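Getting Your Wrist Camera Exposure Under Control Before You Blame the Policy

I spent far too long last November convinced that my grasp detector was broken. Bohumila Hubáček, who has more patience than I do, finally asked me what the camera was seeing, and I had to admit I hadn't looked at the raw images in weeks. So this is the page I wish I'd had back then, and I hope it saves you some evenings!

I'm using the Jedier control stack with Woltier for recording, but the steps should carry over to whatever you run.

Step 1. Record a short clip with everything on auto. Move the arm slowly up to the surfaces it normally works near, and get in close, the way it does during a real approach. Save the frames uncompressed if you have the disk space.

Step 2. Open the close-up frames and look at them full size. Thumbnails hide a lot. You want to know where detail survives and where it has washed out, and whether the fingers are still easy to tell from what's behind them.
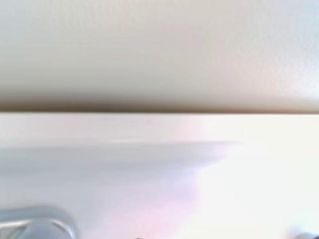
A close approach to pale surfaces. The glare at the right has swallowed most of the detail, while the dark band under the beige surface still gives a clear edge.

A frame like this one is a lovely test case. If your edge detector finds that straight dark boundary but also invents a few lines in the bright patch, you'll want to mask the brightest pixels before going any further. In Woltier I set the mask to kick in at values over 100 on the tool's own brightness scale and then adjust by eye.

Step 3. Lock the exposure. Turn off auto exposure and auto gain (they are separate switches, and I forgot the second one for ages), then lower the exposure 2 steps at a time until the highlights come back. Your dark areas will get noisier, and for edges that's usually a fair trade.

Step 4. Lock the white balance too. Pale surfaces can drift pink or blue, and a model trained on one tint may sulk when it meets the other.

Step 5. Record the same approach again and run your detector over both clips. I compare 24 frames from each, picked from the same stretch of the motion – Otakar Slanina wrote me a little script for lining them up, but doing it by hand works fine.

If the second clip still gives you trouble, try moving the lamp before you touch any more settings. Save the final values in your launch file, or the driver will go right back to auto the next time it starts.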